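Cadernos > Vida pública > Stodberg

O funeral da antiga presidente da câmara

Última atualização: 5 de março de 2020
37 partilhas | 2 comentários
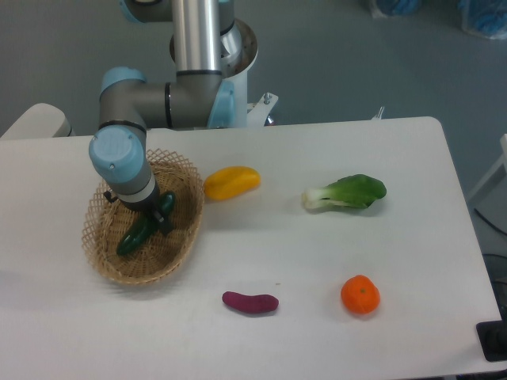
Braço robótico e cesto de vime, sobre a mesa branca.

Em fevereiro morreu Hanan Mansour, que foi presidente da câmara de Stodberg antes de eu chegar cá. Nunca falei com ela. Vi-a uma vez na fila dos correios, com um casaco verde, e foi a senhora à minha frente que me disse baixinho quem era. Escrevo sobre o funeral porque foi o primeiro acto público desta terra a que assisti do princípio ao fim, e porque há coisas que ainda estou a tentar perceber. Peço desculpa se uso mal alguma palavra. O português é a minha terceira língua e o vocabulário das cerimónias aprendi-o quase todo naquela semana: câmara-ardente, meia haste, luto municipal, urna. Sobre a urna tive uma confusão, pois só a conhecia das eleições.

A notícia saiu primeiro no Trernen, que é o jornal que toda a gente lê aqui, mesmo as pessoas que dizem mal dele. Era uma notícia curta, com uma fotografia antiga em que ela inaugurava a ponte nova. No dia seguinte veio outra, muito mais comprida, com as reacções. O presidente actual, que é do partido contrário, disse que tinha perdido "uma adversária que lia os documentos todos antes de votar". Achei a frase muito bonita. O meu vizinho Shadi Farah, que trabalhou na secretaria da câmara durante o tempo dela, riu-se quando lha li e disse que era também uma queixa. Parece que as reuniões acabavam de madrugada.

A câmara decretou dois dias de luto. Eu pensava que isto significava que tudo ficava fechado, mas não é assim: a biblioteca esteve aberta, a recolha do lixo passou à hora habitual, e só as bandeiras desceram. Foi cancelado um concerto no coreto, e a inauguração do parque infantil passou para a semana seguinte. Algumas pessoas no café discutiram se o parque devia ter sido adiado. Havia quem achasse que ela teria preferido ver as crianças a brincar. Eu não tenho opinião sobre isto, mas reparei que todos falavam muito seguros daquilo que ela teria preferido.

O corpo esteve no salão nobre e podia-se entrar pela porta lateral. Fui ao fim da tarde, depois do trabalho. A fila dava a volta ao edifício e andava devagar, e nela falava-se de tudo, de joelhos, do preço das rendas, de um jogo de futebol. Quando se chegava às escadas, as vozes baixavam. À entrada havia um livro de condolências com uma caneta presa por um cordão. Fiquei parada diante da página sem saber o que escrever. A pessoa antes de mim tinha escrito "Obrigado pela água", e mais nada. Perguntei depois ao Shadi, e ele explicou-me que o bairro de cima só teve água canalizada no primeiro mandato dela, e que até então as famílias iam com bidões à fonte. Eu moro no bairro de cima. Abro a torneira todas as manhãs e não sabia.

Acabei por escrever o meu nome e "com respeito". Em casa ainda pensei que devia ter posto outra coisa.

A cerimónia propriamente dita foi no dia seguinte, no largo, e não na igreja, por vontade da família. Estavam sentadas cerca de 100 pessoas e as outras de pé, até à esquina da padaria Salameh, que fechou as portas enquanto duraram os discursos. Os presidentes de câmara anteriores ocupavam a primeira fila, lado a lado. O Shadi ia-me dizendo os nomes e quem não falava com quem. Um deles tinha perdido contra ela por cinco votos e pediu a recontagem, e depois, segundo me contou, nunca mais lhe dirigiu a palavra fora das sessões. Mesmo assim veio, já com bengala, e levantou-se quando o carro passou. Não sei se isto é perdão ou educação. Na língua da minha mãe há uma palavra que serve para ambos e que não consigo traduzir.

Houve discursos a mais, na minha opinião. O representante do governo leu o dele e disse Juvcombe em vez de Stodberg, que é a vila do outro lado do rio e com a qual existe uma rivalidade antiga. Ouviu-se um murmúrio pelo largo inteiro. Ele não percebeu, ou fez que não percebeu, e repetiu o erro no parágrafo final. O Trernen não mencionou isto na reportagem, mas no café não se falou de outra coisa até ao fim da semana.

O discurso de que gostei foi o da filha. Contou que a mãe ensaiava as intervenções na cozinha, para o cão, e que o cão saía sempre quando ela chegava ao orçamento. As pessoas riram alto. Eu fiquei um pouco assustada, pois no lugar onde cresci ninguém ri num funeral de alguém importante, nem sequer a família. Olhei em volta para ver se havia caras zangadas e não vi nenhuma. Depois ela leu uma carta em que a mãe pedia que não dessem o seu nome a uma rua "antes de arranjarem o passeio dessa rua". Riram outra vez, e o presidente actual também, embora menos.

A banda tocou no fim uma marcha que eu não conhecia, bastante lenta, e o carro saiu pela estrada do cemitério. Uma parte das pessoas seguiu a pé. Eu fui até à ponte e voltei para trás, porque o cemitério me pareceu coisa da família.

Agora já se discute o nome da rua, naturalmente. Apareceu uma proposta para mudar o nome do largo e outra para o auditório, e esta parece-me mais razoável, visto que não tem passeio. A decisão ficou para a próxima assembleia municipal, que é aberta ao público. O Shadi diz que eu devia ir, para ver como é, e levar uma almofada por causa das cadeiras. Ainda não votei em nenhuma eleição cá, mas já tratei do recenseamento e trouxe o comprovativo na carteira.

Quem tiver fotografias da inauguração da ponte pode entregá-las na biblioteca, que está a juntar material para uma pequena exposição. Perguntei se aceitavam também recortes do jornal e disseram-me que sim, desde que tragam a data escrita atrás.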